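Astby Garment Folding Station
Single-arm cell for laundries, uniform rooms and rental stock

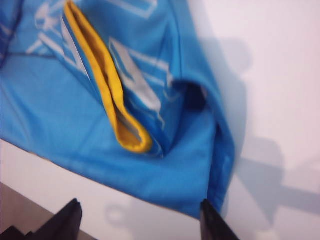
What it does

The Astby station picks up a single garment from a flat table, spreads it, folds it to a stored pattern and sets it on an outfeed stack. It is built by Cestard and sold with the Louro two-finger gripper and the Lusa control software. It handles one item per cycle. It does not sort mixed loads, turn sleeves right side out, close buttons or match socks.

Where it stands today

Customers ask whether a machine can take over the folding table. For a narrow range of goods, yes. For a household basket, not yet. The hard part is the first step: a shirt dropped in a heap hides its own hem and collar, and light synthetic cloth slides when a fingertip touches it. Bright printing and contrast trim help people find their way around a jersey, but a fold in the print can look like an edge to the software.

The station deals with this by looking for a free hem near the table surface, closing on it, lifting, and looking again. If the second view gives no usable corner, the garment is put down and the search restarts. After 6 failed attempts the item goes to the reject bin and the cycle continues.

Performance

Acceptance testing was run by Armindo Torres on short-sleeved sports shirts, all adult sizes, fed singly by hand.

Garments presented: 2,235
Sent to reject bin: 584
Operator present: throughout

Items sent to the reject bin were not fed a second time. Shirts with a slick finish made up most of the rejects. Plain cotton did better. We do not publish a figure for towels or trousers, as those patterns are still in trial – ask before you plan a line around them.

A trained person at a table is faster on every garment type we have tried. The case for the station rests on unattended hours and on sites that cannot staff a late shift.

Garment requirements

Dry, clean, unbuttoned
Short sleeves, or sleeveless
No hoods, drawstrings or loose belts
Minimum one free hem on presentation
Zippers accepted if fully closed

Table and lighting

Use the supplied white work surface. A patterned or dark top will reduce hem detection. The arm throws a shadow on the table during approach, and the software allows for this under even overhead light. Direct sun or a single strong lamp to one side is outside the allowed conditions. Keep the front edge of the surface clear; cloth hanging over it counts as a failed presentation.

Gripper

Type: Louro parallel, two fingers
Finger finish: matte black
Camera: wrist mounted, fixed focus
Finger replacement: two screws per finger, no recalibration
Cleaning: dry cloth, once per shift

Lint on the camera window is the most common cause of a sudden rise in rejects. Check it before calling service.

Software

Lusa ships with 16 fold patterns. New ones are taught by moving the arm through the fold by hand and confirming each grip point on screen. Expect to teach a pattern more than once. Patterns stored for one fabric weight do not always carry over to another, and a size change of more than one step usually needs its own entry.

Not included

Infeed conveyor
Bagging unit
Guarding for sites with open access – required before power-up
Stack removal

Ordering

Stations are built to order. Send six sample garments of each type with your inquiry, unfolded, in the condition they leave your dryer. Mawuli Alhassan in applications runs them and returns a short report with the reject count by garment. We will decline the order if the samples do not fold.

The towel pattern is due for release in June. Existing stations will receive it as a software update and need no new hardware.

Page revised 24/01/2026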